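The Last Dish in the Rack

Two-armed robots can now pick up a bowl. Whether they can clear a table at a speed and cost anyone would accept is a separate question, and the answer depends heavily on which bowl.

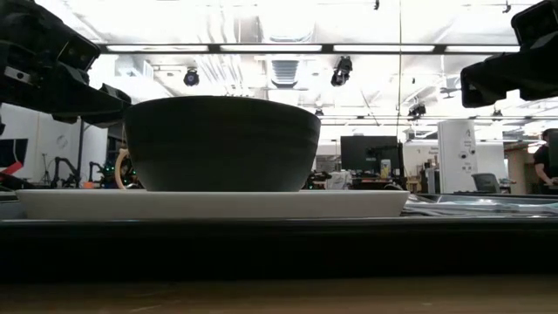
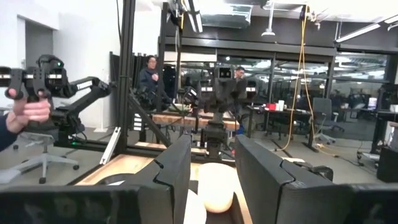 Bowls and grippers: tableware handling remains a hard case for two-fingered hands.

DUNDENT, January

The test Henk Van Loon uses is dull by design. A table is set with bowls, trays and packaging. Two arms have to clear it, stack what stacks, and leave nothing hanging over an edge. A person does the job without thinking. Van Loon, who evaluates manipulation systems for the engineering firm Zhuravel, has logged 483 attempts at it since the fall.

"Rigid, matte and heavier than 200 grams, we do well," he says. "Then somebody brings in a salad bowl."

Wide rims are one difficulty. A parallel gripper opens to a fixed width, so a large bowl has to be taken by its wall, with one finger inside and one out. The load then hangs off-center and the bowl rotates in the grasp. A second arm can steady it, but both arms must agree on where the bowl is, and a small error in either one becomes a sideways force on the rim.

Color matters too. Dark glazed surfaces return little usable depth data, and clear plastic film returns almost none. Van Loon's software, a control package called Stilness, fills the gaps by guessing at shape from the visible outline. It guesses well on crockery. On crumpled film it often plans a grasp on empty air.

Most current systems learn from demonstration. An operator moves a handheld controller, the motion is recorded along with camera data, and a model is trained on the result. Zhuravel collected 250 demonstrations for bowls alone. Adding more helped with familiar shapes and did little for new ones.

Shop-floor work is further along — mainly for reasons of layout. Wukico, a contract packer, runs a two-arm cell that loads molded trays into cartons. The trays arrive in one orientation, under constant light, and the cell handles 29 part numbers. A new part takes a shift to add. Kitchens offer no such terms.

Speed is the remaining gap. Van Loon's operators clear the test table by hand in under a minute. The robot needs six, and a dropped item ends the run. He expects commercial dish rooms to adopt the technology before homes do, starting with standardized ware on a conveyor.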